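3. Storage of Brushes and Writing Tools

3.1 Setup

The shared desk in the Oldale studio is used by two groups, one for brush calligraphy and one for pen lettering. Before the project, all tools were kept together in one drawer. Brushes were stored flat, and the tips of the smaller ones had started to bend. We compared drawer storage with storage on the table top over one term, beginning in March.

The table was covered with a black cloth and placed against the wall. A dark wooden rack was set at the back for hanging brushes. A black mesh pencil cup was set in front of it for pens and pencils only. Brushes hang with the bristles down so that water drains away from the handle. The cup is emptied at the end of each session. 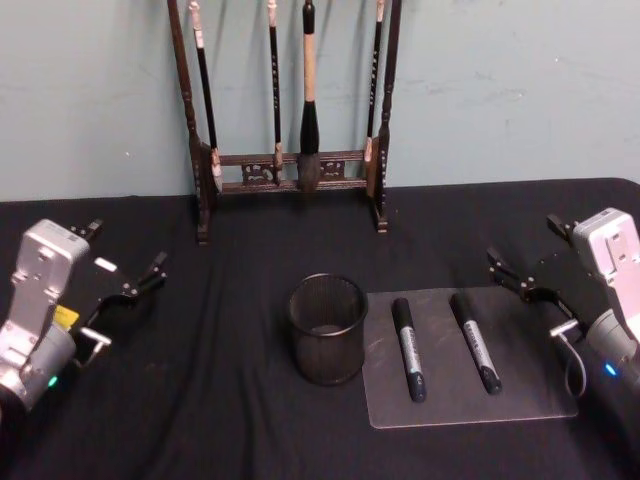 Mariann Deák objected to the cup in her comments on the draft: a hanging rack already keeps the brushes apart, but an open cup on the same table invites people to drop a damp brush into it, bristles up, and water then runs down into the glue. She asked for the cup to be moved to a side shelf.

3.2 Procedure

Each user rinsed the brush in cold water, pressed it in a paper towel, shaped the tip by hand and hung it up. Returns were logged on a sheet by the door. The log closed with 931 entries, of which over 800 recorded a brush hung on the rack. The remaining entries were pens, or were left blank in the location column and could not be used.

3.3 Changes

The cup was kept on the table for 2 more weeks with a label reading PENS ONLY, then moved to the shelf as proposed. Lama Saab rewrote the rinsing instructions, which are given in Appendix 4.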